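Give the Simulator a Kettle and a Chair
Alcides Paiva
2025-09-30

I have been writing planning software for long enough to have held three quite different opinions about simulation, and I'd like to set down the current one before a fourth comes along. When I started, I thought simulators were where you went if you couldn't get time on the real arm. Then I joined the team on Broden, our motion planner, and for a good while I thought the simulator was the only sensible place to be. These days I think it's a place you ought to live in properly, with the lights on, and look around a lot more than most of us do (and I include myself, on my worse weeks!).

What I mean by looking is simple enough. Our nightly run on Broden is 1310 simulated episodes, and in the morning there's a summary page with a colour for each one. It's a lovely page. Silvana Evangelista built it, and I'd be lost without it. But over the winter I noticed that I'd stopped opening the episodes themselves. I was reading colours. A run with 900 greens felt like a good day and a run with fewer felt like a bad one, and I couldn't have told you what the arm was doing in either.

So I made myself a habit, which I'll recommend to anyone who will sit still for it. Before I open the summary I open a handful of episodes and go through the views, the close one near the gripper first, and I try to say in ordinary words what the planner must think is going on.
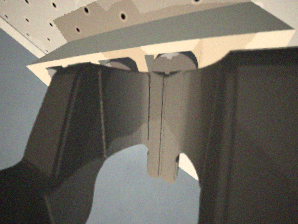
The close view of the gripper in our simulated workcell.

It's slower than it sounds, and the close view is a humbling place to begin. So much of it is gripper! You find yourself wondering how the perception code ever manages to say anything sensible about the world past the fingers, and that's a very good thing to wonder about before breakfast. Our pose estimator, Idus, reports a confidence with every estimate, and for months we fed that number to the planner as though it meant the same thing at arm's length as it did with the fingers nearly on the part. I don't believe it does. I think a confidence figure ought to travel with some note of how much of the view the robot itself was blocking, and I've been tiresome on the subject in meetings since November.

Now, the usual reply is that the wider views fix all this. You step back, you see the block and the tray and the arm together, and the geometry sorts itself out.
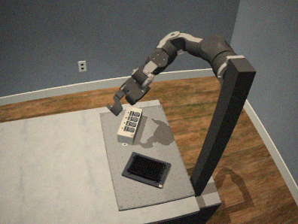 There's truth in that, and I wouldn't want to work without a wide view. My quarrel is with the way we use it, because we tend to let it settle arguments it hasn't heard. A path can look perfectly roomy from across the table and still have almost no clearance at the wrist. Broden used to score clearance as one number for the whole path, and a generous start would quietly pay for a mean finish. We now keep the final stretch separate, with its own limit and its own line in the log, and I'd argue every planner should do the same, however untidy it makes the cost function. Ours got 2 extra terms out of it and I have made my peace with both.

The same goes for tooling. I'd happily trade a month of clever sampling work for a decent replay viewer, one where you can scrub back to a moment and see what Idus believed beside what the simulator knew. We wrote ours, Saragih, in fits and starts, and it's still a bit homely (the timeline jumps if you resize the window), but new people learn the planner from it faster than they ever did from my diagrams.

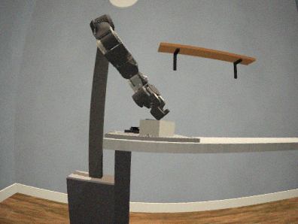

What I'd ask of other teams

Open some of your greens. Everybody opens the failures, and the greens are where a planner hides its bad habits, like coming in low over a box when there was any amount of space above it. Write a sentence about each one you open, even a dull one. We keep ours in a plain text file called Flollaleck, after a place Silvana once had a very wet holiday, and when we changed the approach limits this year it was the first thing we went to.

And please leave time for it. I know how the schedule goes, and I know that an afternoon of watching a simulated arm doesn't look like much on a status report. I've stopped apologising for mine. I put it in the calendar as planning work, I make a pot of tea, and I start with the close view.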